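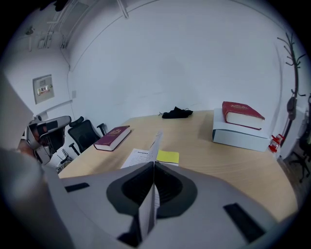
Cahier d'atelier, septembre, 14 h

Classement des livres, suite. La consigne du projet Cavora veut qu'on sépare les reliures rouges des imprimés souples avant de coter quoi que ce soit. Je reste dubitatif : sur une table de cette taille, séparer veut surtout dire déplacer deux fois. Le papier jaune s'est encore glissé sous les feuilles imprimées. À retirer avant la cotation, sinon il partira avec.

La méthode Stankevičius recommande de poser les reliés à plat, jamais debout. Soit. Mais à plat sur une boîte blanche, un gros volume déborde vite, et je ne vois pas en quoi le dos y gagne.

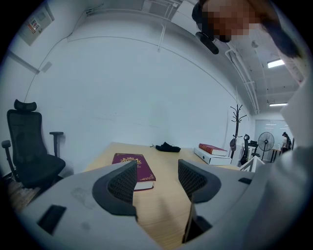

Autre point qui me chiffonne, le rouge. La fiche de Dornbridge dit « rouge » pour tout, alors que l'un des volumes est franchement bordeaux, avec un décor doré bien plus chargé. Je note « bordeaux, orné » et on verra qui proteste. Cote proposée : 809. La série s'arrêtait à 95 dans l'ancien registre, je n'ai pas trouvé la raison du saut.
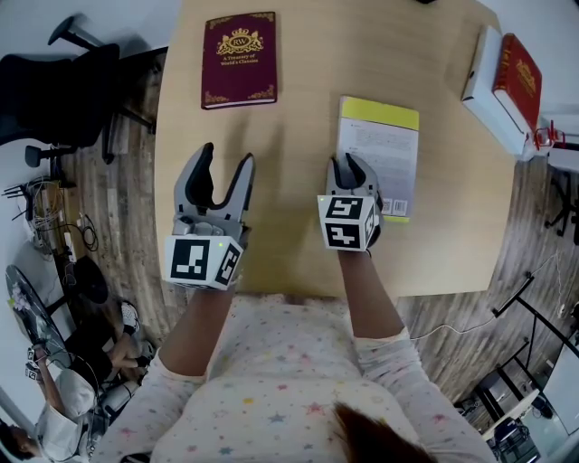 Dernière modification de la page : septembre, 17 h 40

Titre relevé sur le plat : A Treasury of World's Classics, lettres « RW » dans un ovale, couronne au-dessus du doute — enfin, couronne sur le blason, le doute est de moi. Un blason doré sur deux livres ne prouve pas une même collection. Vérifier les pages de titre avant de les réunir.

La brochure a un code-barres, donc saisie à part. Reste à savoir où ranger la boîte.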